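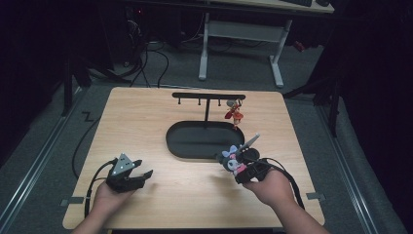 Fig. 4. Small figure with a light blue bow.

4. Setting up a deal file

A deal file is where Testia keeps everything it knows about one proposed merger: the price, the approvals still missing, the dates, and who owes whom money if the whole thing falls over. Our sample is the Juvosano bid for Brannigan, which you will find preloaded under Samples. It has a price of $699 million, a hostile regulator and a breakup fee, so it exercises most of the menus.

Before you start, have the signed merger agreement open. The press release will not do. Press releases have never met a condition they didn't expect to satisfy.

4.1 Create the file

1. From the Deals menu, choose New Deal File.
2. Enter the buyer and the target. If the parties call it a merger of equals, enter the one whose chief executive keeps the job as the buyer. You can swap them later under Edit > Parties.
3. Type the headline price and pick a currency.
4. Set Consideration to Cash, Stock or Mixed. For Mixed, Testia asks for the exchange ratio to four decimal places.
5. Click Save. The status light turns gray.

Note: The status light stays gray until at least one approval has been entered. It isn't an error, although we get a lot of mail about it.

4.2 Add the approvals

1. Open the Approvals tab and click Add.
2. Choose the type: Antitrust, Sector Regulator, Shareholder Vote or Other.
3. Enter the filing date. Leave Decision Date blank unless the regulator has published one. "Management expects" is not a date.
4. Set your own odds with the slider. The default is 50.
5. Repeat for each approval. The Brannigan sample has five, two of them in the same building.

If an applicant pulls its filing, do not delete the approval. Right-click it and choose Withdrawn. Testia then keeps the history and stops the review clock, which in the sample had reached day 167. Should the company refile, choose Resume or Restart depending on what the regulator says, and expect the company to say something else.

Caution: Deleting an approval removes its odds from the total, and the deal will look more likely to close than it did a minute ago. There is no Undo for this in version 3. Lucian Nistor on the support desk can restore a file from the nightly backup, but he will want to know how it happened.

4.3 Enter the breakup fee

1. On the Terms tab, tick Reverse Fee if the buyer pays, Target Fee if the target pays, or both.
2. Enter the cash part in millions. In the sample it is 400, without a dollar sign.
3. Enter any non-cash part (licenses, property, supply contracts) on a separate line, with a value.
4. Under Triggers, tick every event that makes the fee payable. Read the agreement twice for this one.
5. Set Charge To Period if you want the fee to appear in an earnings model. The usual setting is the quarter in which the buyer admits there is a problem.

Note: A fee of more than half the price brings up a yellow warning. Our sample trips it on purpose – the Juvosano board was feeling confident.

4.4 Set alerts

1. Open Alerts and tick the sources you want.
2. Set the threshold. Low sent one tester, Anathi Tshabalala, 1,141 messages in a single week in September. Medium is plenty for most people.
3. Add the email addresses of anyone else who should be woken up.
4. Click Test. The message should arrive within two minutes. If it doesn't, check the junk folder, then see section 9.

Section last revised May 7, 2019. Corrections to Evanthia Kyriakidis, Documentation.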